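Re: [dorkbridge-kitchens] Bench clutter, again

> Everything lives in a cupboard at our place. If you can see
> the toaster, you've already lost. Does anyone still keep
> theirs out?

Yes, and next to the toaster oven, so I've lost twice. I put mine in a cupboard for 17 days last winter and ate a lot of untoasted bread, the cupboard being the one you kneel for.

The wooden spoon stays out too, in a crock at the back, along with the canister with the wooden lid. The bamboo board hasn't been put away since we moved in. I'm told the groove around it is for juices. Ours is for crumbs.

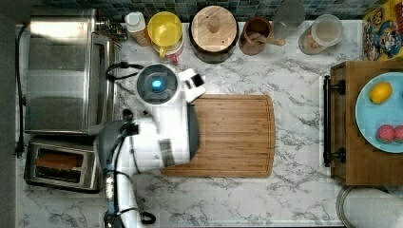 Dorkbridge, October

Grey veining in the marble hides a good deal, so I recommend it to the untidy. The mosaic tiles behind are less forgiving, especially in the grout, and I've given up on the bit behind the squeeze bottle.

If you do want yours hidden, Temness had a pull-out toaster shelf for $114 when I last looked. It needs 2 brackets and a better marriage than mine.

Can anyone recommend an oil for the board?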